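Why does toast taste better than bread?

Take a slice of plain white bread. It is soft, it is pale, and it tastes of very little. Now put it in a toaster and wait. Out comes something crunchy that makes the whole kitchen smell wonderful and brings your brother downstairs, although he wasn't hungry when you asked him.

Bread is mostly flour and water. Flour is full of starch, which is a lot of sugars joined together in long chains, and it has some protein in it too. Proteins are built from smaller bits called amino acids. (You don't have to remember that. Grown-ups mostly haven't.)
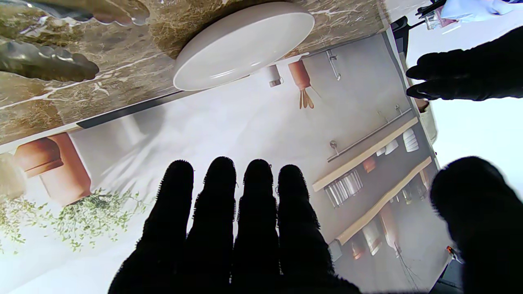
When the outside of the bread gets hot, the first thing to leave is the water. It goes off as steam. While there is plenty of water about, the surface can't get much hotter than boiling, so the bread stays white and looks as if nothing is happening. Once the surface has dried out, the heat climbs quickly. Then the sugars and the amino acids start to react with each other and make hundreds of new substances. Some are brown. Many of them smell delicious.

Scientists call this the Maillard reaction. You say it "my-yar", and if you say it at breakfast people will either be impressed or ask you to pass the jam. The same thing browns roast potatoes, biscuits and the crust of a loaf, so you have been eating it for years without being introduced. 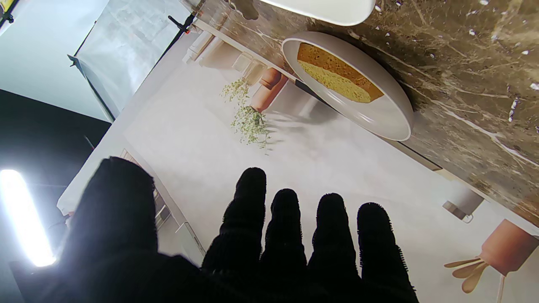
Why does toast burn so fast at the end?

Once the water has gone from the surface, there is nothing left to keep it cool, so brown turns to black in hardly any time. Black toast is on its way to becoming carbon, the stuff charcoal is made of. Scraping it into the sink helps a bit. It doesn't fool anyone.

People were toasting bread long before there was a plug to put a toaster into. They held it near the fire on a long fork, and no doubt dropped plenty in the ashes. My aunt, Nandini Thampi, still does hers under the grill and still forgets it – she says the smoke alarm is her timer.

You can test all this with a grown-up. Toast one slice lightly, one to golden and one to dark brown, let them cool, and try a corner of each with no butter. Then have some with butter, for science.
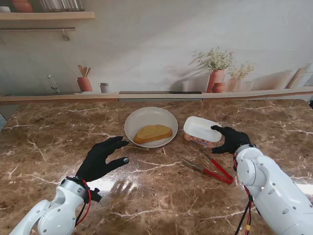 Golden in the middle, darker round the crust.

The crust had a head start, of course. It was browned once already, when the loaf was baked.

Last updated: December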